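House rules for recording box folding

So I finally typed up the rules we use when we record people folding and packing cardboard boxes for robot training. They lived on a sticky note for way too long, and I got tired of repeating myself (my coworkers got tired of it too, I'm sure!).

Quick background: at Stumside we've been collecting demos of people working with cardboard since July. We're at 1,663 clips now, and I have watched a painful number of them. Most of my rules come straight from that.

Rule one, start and stop clean. Hands off the cardboard, pause, then go. If you're still fixing your hair when the clip starts, it's a bad start and we cut it. Same at the end.

Rule two, work at your normal speed. People get shy and slow way down, or they show off. I'd so much rather have a clumsy flap and a real fix than a performance, and yes, mistakes stay in as long as you keep going.
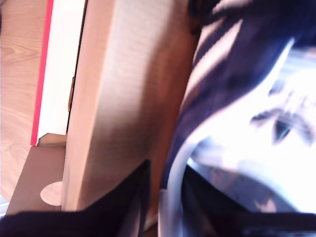
Rule three is breaks. We do 30 minutes on and then stop, even if you feel great. I used to let folks go 50 and the labels from those last stretches were a mess, with skipped steps and boxes taped before anything went in them. My fault, I wrote the schedule.

Rule four is the one I get pushback on: everybody who could end up in a clip signs the consent form first. Everybody! That includes the person who only leans in to help with a stuck tab. Stelios Vasilakis talked me into this one and I grumbled for a week, but he was right. We also let people pull their clips later, and we keep a list so we can find them.

That's 4 rules, which is plenty. I had a longer version with a whole section on tape and I don't think one person read it. If your group does breaks differently, leave me a comment, I'm still fiddling with that one. Next post will be about naming folders, so brace yourselves.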